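Plekthorpe Consumer Group Questions "Forever Pan" Claims

PATERSON, October. The Plekthorpe consumer group today asked cookware seller Prosness to explain what it means by "a pan for life," a phrase now printed on the sleeve of every skillet in its Plulier line. The group has asked twice before. Both times it got a brochure back.

The brochure says the Plulier coating survives 3000 uses. It doesn't say what a use is. Frying an egg and boiling water are different jobs, and a shopper paying $77 for a skillet might want to know which one was tested, on what kind of burner, and who did the testing.

"I read the warranty three times and I still can't tell you what it covers," said Eckhard Hinrichs, who wrote the group's report. "It leaves out scratches, stains, overheating and 'normal wear.' I'd like to hear what's left." 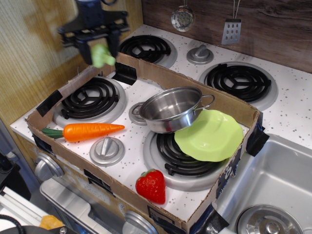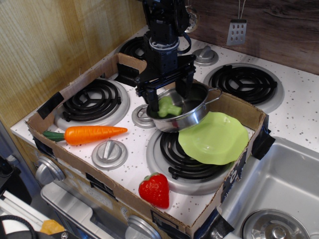

The report also takes up the advice printed on the care card, which tells owners to match the pan to the burner and never to use high heat. Most home cooks have the stove they have. Plenty of kitchens still run on black spiral coils sitting in silver drip pans, like the four in the first picture, and the card has no word on coils at all. It talks about "modern cooking surfaces" and leaves the buyer to guess. A plain stainless steel pot, with no coating to protect, needs no such card.

Prosness says the line was tried out in 6 home kitchens. The group asked for the results and was sent 5 customer quotes, all of them glowing and none with a last name.

The group isn't claiming the pans are bad. Some members own one and like it well enough after around a year. It does think "for life" is a large promise to put on a product whose warranty has to be registered online within days of purchase, with the original receipt.

The full report is free at the Plekthorpe public library. Prosness has been invited to reply in writing, and any reply will be printed without cuts.

Press contact: Eckhard Hinrichs, Plekthorpe consumer group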